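Drurkedgate's Mail Route Gets Shorter

The post office in Drurkedgate delivers to 3,538 addresses, and until last spring it took 11 carriers to reach them. Now it takes nine. The two longest rural routes were folded into one that runs 63 miles, mostly gravel.

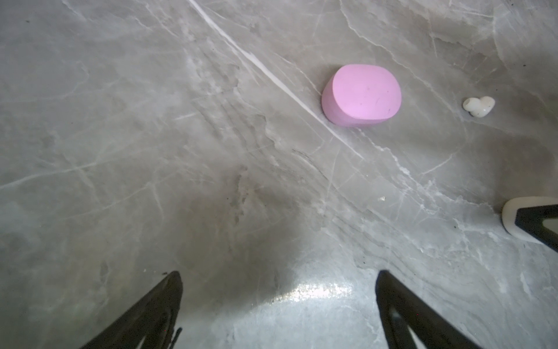 Why were the routes combined? Mail volume on both had dropped for years, and one carrier had already been covering part of the other's road.

People on the Hoxha side of the river noticed first. Their mail used to come before lunch — now it can be 4 p.m. The hardware store there moved its billing online in November.

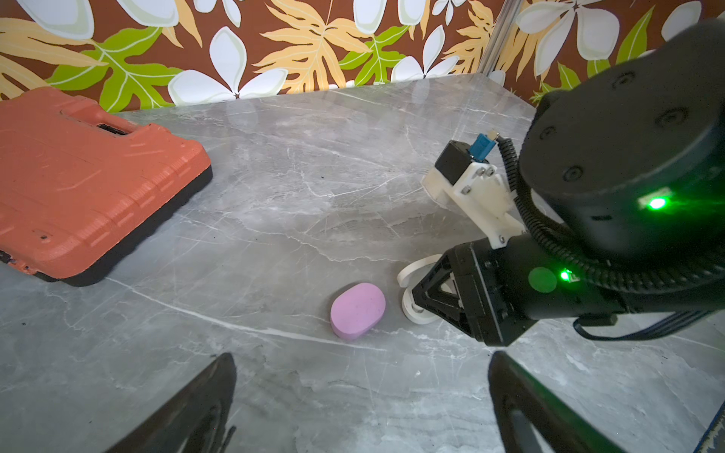
What happens to packages too big for the box? They go back to the counter at Drurkedgate, where they are held for pickup.

The counter closes at 5, a problem for anyone on day shift at the Skivus plant. A petition asking for a 7 p.m. closing has 254 names so far and needs 500 to get on the town agenda.

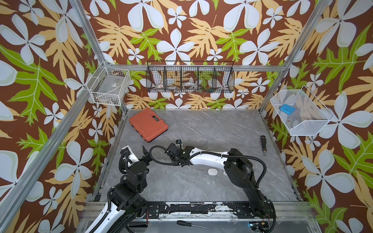
One reader on the river road wrote that she would take late mail over a longer drive any day, but that the counter hours have to change before the snow comes.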